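Shawky to start refilling spice jars at the counter

If you cook at all in Furkness you've probably got a jar from Shawky rattling around somewhere, and starting in February you'll be able to take it back and get it filled up again. I stopped by the store on Drallwood Road to hear how it's going to work, and I left with cumin, two kinds of paprika and a bag of dried limes I hadn't planned on, so take that as my disclosure.

The change is pretty simple. Naima Younis, who bought the shop from the Shawky family and kept the name, is putting in a long refill counter where the greeting cards and the candles used to be. You hand over a clean, dry jar, they weigh it, they fill it, they weigh it again and you pay for what went in. There will be 116 spices and blends to pick from on opening day. Already-filled jars will stay on the shelves by the window for anyone who's in a hurry or buying a gift.

"People kept coming in with the empty one in their purse so they could show me what they wanted," Younis told me. "And then I'd sell them a whole new jar, and they'd have two. I've been thinking about it for a long time."

I can vouch for that, because I am those people! My own cabinet has three generations of the same cinnamon in it (I moved apartments once and took them all with me), and the oldest one smells like a cardboard box that somebody once told a story about cinnamon to. 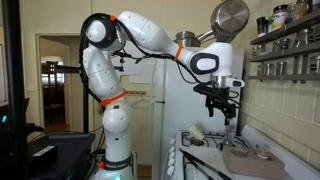 Which brings me to the part I found most interesting, and it's the freshness thing. Younis says whole spices like peppercorns, cloves and cumin seed keep their flavor much longer than anything ground, and that most home cooks buy way more ground spice than they can get through while it still tastes like something. With the refill counter there won't be a minimum. If a recipe wants a spoonful of sumac and you've never had sumac before and you're not sure your kids will touch it, you can buy the spoonful.

Taha Farouk runs the grinder in the back, and he'll be grinding coriander, cumin and black pepper in small batches every morning before the doors open at 10. He let me stick my face over the coriander, and I'm going to be insufferable about it for weeks. It smelled like oranges! I've been cooking with coriander my whole adult life and I had no idea. He was very nice about it. He also told me to quit shaking jars straight over a steaming pot, a thing I do every night, because the steam gets up inside and the spice clumps. Shake it into your hand first, he said, or use a spoon.

As for what it'll cost, Younis wasn't ready to hand me a full price list, and I did ask more than once. Saffron, vanilla and cardamom will be priced on their own card and kept behind the register. For everything else she expects a refill to come in at $2 less than the same spice in a new jar, and that difference is mostly the glass and the label. Her supplier, Trusten, already ships to her in big sacks, so nothing changes on that end except that less of it gets scooped into jars in the evening.
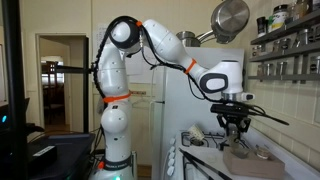 A white Franka Emika arm in a kitchen.

The neighbors seem happy. Zyanya Cisneros has the bakery next door and she's been buying cinnamon and anise from Shawky by the bag for as long as she's been on the street. She's hoping the counter pulls in some foot traffic during the slow stretch after the holidays, when, in her words, everybody is on a diet and walking past her window fast. She's planning a cardamom bun to go on sale the same morning the counter opens. I asked if she needed a taster and she said she had plenty, thank you.

Hajar Bouzid, who cooks lunches out of the little place by the bus stop, had a more practical worry. She goes through a lot of turmeric and she doesn't want to stand in line behind someone buying a spoonful of sumac (hello, that will be me). Younis says restaurant orders can be phoned in the day before and picked up at the side door. Bouzid said that'll do fine as long as somebody answers the phone, and I got the feeling this was a conversation they'd had before.

Not everyone is sold. I got to talking with Nouhaila Mahrous while she was picking out bay leaves, and she likes her spices sealed, always has, and she doesn't love the idea of other people's jars coming across the counter. That's a fair point and I put it to Younis. She said the jars never touch the bins, each spice has its own scoop and funnel, and any jar that shows up damp or with old spice caked in the bottom is going to be handed right back. Mahrous said she'd wait and see. She also said the bay leaves were good this time, and told me to get some, so I did. 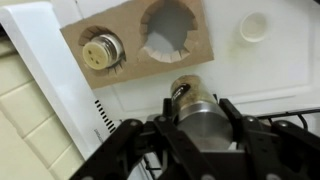 Close-up of a clear glass spice jar with a black label.

A few things to know before you go. The jar doesn't have to be one of theirs. Glass is best, and plastic is okay if it doesn't smell like what used to be in it. Soak the old label off if you can, or at least cross it out, since they'll be sticking a new one on with the name of the spice and the month it was filled. Wash the jar the night before and leave it open so it dries all the way, lid too. If you forget, there will be plain empty jars for sale at the counter, and small paper bags for free.

Blends can be refilled too, including the house one with the dried rose in it that sells out every spring. What they won't do is mix your own recipe while you wait. Farouk would like to, someday. Younis gave him a look when he said so, and we moved on to the subject of parking.

Parking, by the way, is the same as ever, so the lot behind the bakery if you're lucky and the hill if you're not. The shop will close early the night before the changeover so they can move the shelves, and regular hours pick up again the next morning.

I've got my cinnamon jars soaking in the sink right now, all three of them. I'm only getting one filled.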